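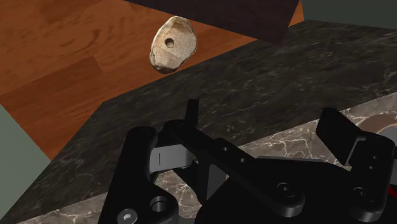
Gripper over the marble counter, the stone with the hole still lying on the wood. From my screen, in May.

1/ Some people asked me what I do now at Flostberg, after the arm came. So I write a small thread. I am not an engineer. I was cleaning and resetting holiday kitchens for eight years, and now half of my week is in front of a simulator.

2/ The work is like this. The arm must learn to tidy a counter the way we do it after guests leave. Before it touches a real kitchen in Tisstead, it practices in a computer one. Kaja Mägi builds the rooms. I look at the runs and write what a cleaner would do differently.

3/ The first thing I learned is how much I know without words. I pick up a glass low, near the base. Why? I never had to say it before. Now I must say it, and Kaja writes it down, and then she asks me again what is "low".

4/ The things on the counters are strange sometimes. A loaf of bread, a book, an egg, a phone, all together. My colleague Bhavana Thevar laughed at this, but then she remembered what guests leave behind and stopped laughing. She once found a bicycle pedal in a fridge.
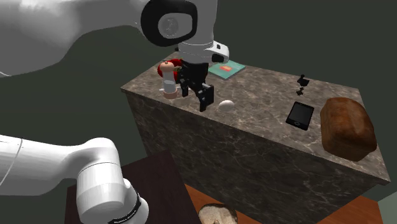 5/ The egg is my favorite argument. The engineers wanted the same grip for everything on the counter, because it is faster. I said please, not the egg, and not the glass. We lost two afternoons on this. Now there is a rule with my initials in it -- NM, for Nazar Marchuk.

6/ Another question is what counts as rubbish. A cleaner sees a stone with a hole and thinks: somebody's child found this at the beach. It goes on the windowsill. For the arm it is only a thing of a certain size. So my notes say: if you are not sure, leave it and call a person.

7/ What changed for people? I will try to be fair. Nobody on our team lost the job. But the hours are different. The early shift at the Grumidcombe flats is shorter now, and Yevdokiia Pasichnyk, who liked this shift because of her school run, had to ask for other hours. It took her a month to get them.

8/ Also the pay. Desk hours were first paid the same as cleaning hours. We said that checking runs is a skill, with up to 67 runs in one day, and your eyes hurt after. Levchenko, our manager, agreed to a small addition. It is not large, but it is on paper.

9/ My back is better, this I must admit. My head is more tired. In the old work I could think about my own things while I was wiping. At the screen I cannot -- I miss one bad grip and have to go back.

10/ If your workplace is getting something like this, ask early who will write the rules for it, and if those hours are paid. We asked late. Tomorrow I have the cutlery drawers, so good night.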